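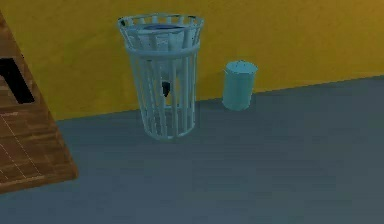

4 Videodateien umwandeln mit Ullex

In diesem Abschnitt wird erklärt, wie Sie mit Ullex eine oder mehrere Videodateien in ein anderes Format umwandeln. Die Installation und die Eingabe des Lizenzschlüssels müssen schon gemacht sein (siehe Abschnitt 2). Wenn Sie nur die Tonspur speichern möchten, gehen Sie bitte gleich zu Abschnitt 5.

4.1 Vorbereitung

1. Schliessen Sie alle anderen Programme, welche die Videodatei benutzen. Eine geöffnete Datei kann von Ullex nicht gelesen werden.
2. Kontrollieren Sie den freien Platz auf dem Ziellaufwerk. Es müssen mindestens 12 GB frei sein.
3. Starten Sie Ullex und warten Sie, bis unten links das Wort «Bereit» erscheint.

Hinweis: Bei dem ersten Start wird eine Liste der Codecs erstellt. Dieser Vorgang kann bis zu 40 Sekunden dauern. Bitte klicken Sie in dieser Zeit nicht in das Fenster.

4.2 Dateien in die Liste einfügen

1. Klicken Sie auf «Datei» und dann auf «Hinzufügen». Sie können die Dateien auch mit der Maus in die Liste ziehen.
2. Wählen Sie die gewünschten Dateien aus. In einer Liste sind höchstens 500 Einträge erlaubt.
3. Kontrollieren Sie die Spalte «Status». Steht dort ein rotes Zeichen, so ist die Datei beschädigt oder mit einem Kopierschutz versehen.
4. Mit der rechten Maustaste können Sie einen Eintrag wieder aus der Liste entfernen. Die Datei selbst wird dabei nicht gelöscht.

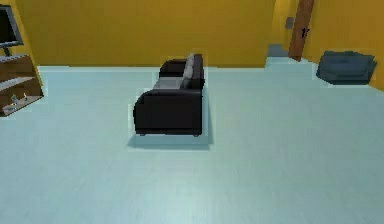

Abb. 4-1: Schwarzes Sofa mit hellgrauen Polstern

4.3 Profil und Zielordner wählen

1. Öffnen Sie das Menü «Profil». Es stehen 11 fertige Profile zur Verfügung, zum Beispiel für Mobiltelefon, Fernseher und Archiv.
2. Wählen Sie das Profil, welches zu Ihrem Gerät passt. Sind Sie nicht sicher, nehmen Sie «Standard MP4».
3. Unter «Erweitert» können Sie die Bildgrösse, die Bitrate und die Bildrate selber einstellen. Die geänderten Werte speichern Sie mit «Als eigenes Profil sichern».
4. Klicken Sie auf «Zielordner» und geben Sie den Ordner an, in welchen die fertigen Dateien geschrieben werden.

Achtung: Ist im Zielordner schon eine Datei mit dem gleichen Namen vorhanden, wird sie ohne Rückfrage überschrieben. Möchten Sie dies verhindern, so aktivieren Sie vorher die Option «Nummer anhängen». 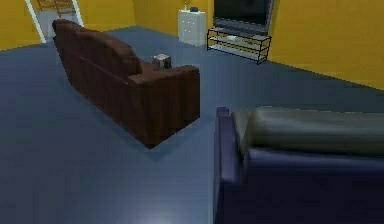

Abb. 4-2: Dunkelbraunes Sofa, Ansicht von hinten

4.4 Umwandlung starten

1. Markieren Sie die Einträge, die umgewandelt werden sollen. Für alle Einträge drücken Sie Strg+A.
2. Klicken Sie auf «Start». Der grüne Balken zeigt den Fortschritt der aktuellen Datei, der graue Balken den Fortschritt der ganzen Liste.
3. Mit «Pause» halten Sie den Vorgang an, mit «Weiter» wird er an der gleichen Stelle fortgesetzt.
4. Nach dem Ende ertönt ein Signal. Klicken Sie auf «Ordner öffnen» und prüfen Sie das Ergebnis in Ihrem Abspielprogramm.

Achtung: Schalten Sie den Computer während der Umwandlung nicht aus und entfernen Sie kein externes Laufwerk. Eine unvollständige Datei kann nicht repariert werden und muss neu erstellt werden. 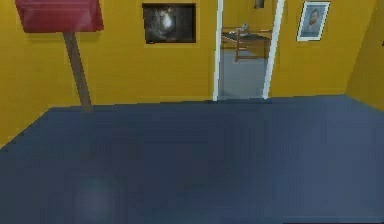
Sorkia Software, Abteilung Dokumentation, Flerkau

4.5 Wenn ein Fehler auftritt

Ton und Bild sind nicht gleichzeitig: Stellen Sie unter «Erweitert» die Bildrate auf «wie Quelle» und wiederholen Sie die Umwandlung.

Kein Ton: In der Quelle sind vielleicht mehrere Tonspuren enthalten. Wählen Sie in der Spalte «Audio» eine andere Spur aus.

Meldung «Codec fehlt»: Installieren Sie das Zusatzpaket Agbenyega von der Download-Seite und starten Sie Ullex danach neu. Das Paket ist für Besitzer einer Lizenz kostenlos.

Das Programm reagiert nicht mehr: Warten Sie zuerst einige Minuten, besonders bei grossen Dateien. Hilft dies nicht, beenden Sie Ullex über den Task-Manager. Die Liste bleibt gespeichert und wird beim nächsten Start wieder geladen.

Bleibt der Fehler bestehen, senden Sie uns bitte das Protokoll (Menü «Hilfe», Punkt «Protokoll speichern») zusammen mit der Angabe Ihrer Programmversion.

Verwandte Themen
Abschnitt 2: Installation und Lizenzschlüssel
Abschnitt 5: Nur die Tonspur speichern
Abschnitt 6: Untertitel einfügen
Zusatzpaket Agbenyega installieren
Tastenkürzel in Ullex

© Sorkia Software, Flerkau | Kontakt | Impressum | Nach oben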